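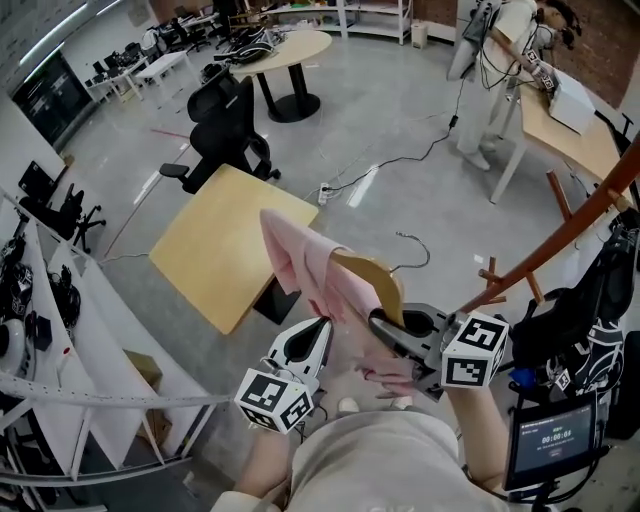 One of the members of your board asked at our last call why a clothing room needs hangers at all, when the garments could go folded into boxes and the families could take a box home. It would be cheaper, she said, and we would need less space.

We have thought about this remark for some weeks, and a good part of this report is our reply to it.

Projects > Skeltden Clothing Room > Progress reports > Second report

Second progress report to the Aguirre Fund
Period: from September to December

1. What was planned

In the application we promised three things for this period: to prepare the room for hanging clothes, to receive the garments from the Jomgate store, and to write a simple guide for the work of hanging, so that every helper does it in the same way. The first two are finished. The guide exists but it is still a draft.

2. Garments

We received 607 garments from Jomgate. Of these, 255 are now on hangers and ready to be given out. The others are sorted by size and wait in boxes. Nearly 500 hangers were bought with the money from the first payment, all of them wooden with a metal hook. We also tried plastic ones from another supplier, but the heavier coats pulled them out of shape, and we sent them back.

3. Why we hang

To return to the question of the board. In the first period we did give out folded clothes. Visitors opened every pile to see the size and the front of the garment, and at the end of the afternoon the helpers folded everything again. Soft items suffered most. A thin pink top and a winter sweater do not behave the same in a pile, and the thin one always came out with creases across the chest. On a hanger the visitor sees the garment from top to bottom, and she can put it back herself.

We agree with the board about one point. Baby clothes, socks and pajamas will stay folded in boxes, because they are too small for our hangers.

4. The way of working

The draft guide has now the following order. The helper checks the garment for stains and missing buttons. She closes the top button or the zipper halfway. The hanger goes in from below, through the bottom of the garment, so the neck is not stretched. Then both shoulders are pulled even, and the hook must point to the left when the front is toward you. Only after this it goes on the rack.

The hardest step for new helpers is the shoulders. Thin cloth slides to one side, and the person who is in a hurry hangs it like that. We have added one line to the guide which asks to hold the hanger near its shoulder while the cloth is arranged - this helped, but not with everybody.

5. Difficulties

The delivery from Jomgate came 2 weeks later than agreed, and so the opening hours in November were shorter. The size labels in Istenia brand clothes are different from the ones our visitors know, and we have to write the local size on a paper tag by hand. This takes more time than the hanging itself.

6. Next period

We plan to hang the rest of the winter garments first, to finish the guide, and to order one more rack. The cost of the rack is inside the approved budget and we do not ask for a change. We would be thankful if the board could tell us by January if it wants to receive the guide together with the next report or separately.

Skeltden Clothing Room

This website uses cookies to remember your language. By continuing to read you accept our cookie policy. Accept | Settings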